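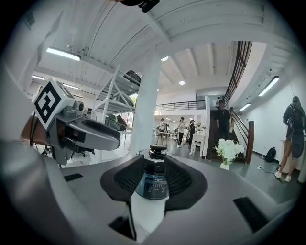

How often do the ceiling and lights in the big room need checking?

Once a month from floor level, with a proper look from the tower every August.

**Berge Hall, Zellside, Trorkbridge**
**Monthly walk-round, big room**
2021-09-08

I've kept the same order as last time so the two sheets can be laid side by side. Ticked means I'm happy with it, unticked means there's a job in it, and my ramblings go underneath as usual (sorry, I do go on when it comes to lights!).

## Lights

- [x] Long fluorescent fittings, all lit with the wall switches on
- [x] No flicker after ten minutes
- [ ] Diffusers clean

Lovely bright room when everything's on, and everything did come on, first press. I let them warm up while I had a nose round the store and there wasn't any flicker when I came back. The fittings further down the room have got dead flies in them though, and the one along the wall side has a grey smear I can't reach with the long duster. It wants a damp cloth and somebody up the tower with the power off.

- [x] Round recessed lights near the pillar
- [x] Spare tubes in the store

The recessed ones are fine. Spares come from Lerex, and there's a full carton on the shelf, so please don't order any more! We ended up with two lots last year and spent months walking round them.

- [x] Light level at bench height

I took the meter round again. Lowest reading was 427 lux, over by the far benches, and what we aim for on the benches is 500, so strictly speaking that corner is a bit under. I've ticked it anyway for general use and would like to see what it says after the diffusers are cleaned. If you're doing anything fiddly down there, take a desk lamp with you.

## Ceiling, beams and pillar

- [x] White corrugated ceiling, no stains or drips seen from the floor
- [x] Beams, nothing hung from them that isn't on the list
- [x] Pillar, paint sound and no knocks

We had heavy rain in the last week of August and I was half expecting a brown patch. Walked the whole length looking up, got a stiff neck, found nothing. I'll do it again after the next proper downpour.

The pillar is still the thing I'd most expect a trolley to hit. It's tall and white and right where you want to turn. I ran my hand round it at trolley height and it was smooth all the way. I did wonder about a strip of yellow tape, but I can hear the groans already, so I've put it down as a suggestion and left it there.

## Benches and cables

- [ ] Cables clear of bench edges
- [x] Wooden tops free of splinters
- [x] Plugs and leads, outside check

Loops of cable hanging off the edge again — I know, I know, I say it every month. They catch on sleeves and they catch on chair backs. Clip them up behind the top or coil them on it, either will do me.

Tops are all right. One corner has started to feel rough under the palm, so I gave it a quick rub with sandpaper while I was there and it's fine now.

## Bottles

- [x] Caps on and done up
- [ ] Contents written on the outside
- [x] Nothing stood on the floor

Caps first, and well done everybody, every bottle I tried was screwed down tight. Labels are another matter. A dark bottle tells you nothing about what's in it, and little pale markings on the front don't help anyone standing a yard away. Big letters on masking tape, please, even if it's only water. Anything still without a name by the next walk-round goes in the quarantine tray in the store.

## Ways out

- [x] Main door opens fully
- [x] Side door opens without a key
- [x] Route between the benches clear

No comments! I pushed the side door twice for luck.

## Jobs carried forward

| Job | Where | Status |
|---|---|---|
| Clean diffusers | Far end and wall side | Tower needed |
| Clip up cables | Benches | Bench users |
| Label bottles | Whole room | Bench users |
| Retake light reading | Far benches | After cleaning |

The tower quote for the year came to £2,295, with the August inspection included, and I'd like the cleaning squeezed into the same hire if they'll let us. I've asked and am waiting to hear. Sheet 2 covers the store and the yard and is in the same folder.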